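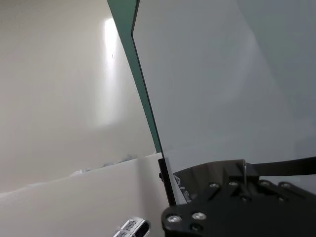
Grastden Local History Circle -- Members' Help Pages

Why did Roman towns in Britain empty out?

Posted by Ineke Van Leeuwen
I'm giving a short talk to our group in February and I've got myself into a muddle, I'm afraid. I always thought the legions left and everyone simply went home, but my library book says the towns were shrinking well before that. Which is it? I have 30 minutes to fill and would love to get it right!

Alasdair MacLeish
What a lovely topic, Ineke. Your book is quite right. Many towns were already past their best in the fourth century, with public buildings let go or turned over to workshops. Then the coins for paying troops stopped coming early in the fifth, and trade -- pottery especially -- seems to have fallen away quickly. I'd start with the coins, as people always enjoy those, and do bring a map.

Toon Dierckx
Saxons, mostly.

Aminu Ekwueme
Bit more to it than that, Toon! Have a look at Wroxeter, Ineke, where some people stayed on for a good while afterwards.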